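Bench Automation at Skirkstead: Questions From Staff

Will I lose my job when the grippers come in?
No positions are being cut at Skirkstead. The Clivon packing line moves first, and the 16 people on it keep their grade and pay. Some duties will change.

What will the grippers do?
They take over the repeat lifting of small parts between trays. Sorting damaged parts, labeling and final checks stay with people.

Who teaches the gripper a new part?
You do. Operators guide it by hand through the pick, and Marwat, our software supplier, turns those runs into a program. Most parts need 80 runs. You will be paid your normal rate for this time. 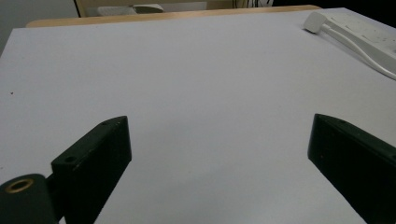 Gripper fingers open over a white tabletop, with a power strip toward the back.

Do I need experience?
No. Training takes 3 shifts and is held in the Drivham building. Sign up with your shift lead by Thursday.

Can I stop the machine if something looks wrong?
Yes, at any time, and you don't need to ask first. Stops are logged by bench and are not counted against anyone.

Will my hours change?
Shifts stay at 8 hours. Breaks on the Clivon line will be staggered starting in July so that one trained operator is always at the benches.

Where do I send other questions?
Use the box by the time clock or ask your shift lead. Answers are added to this page.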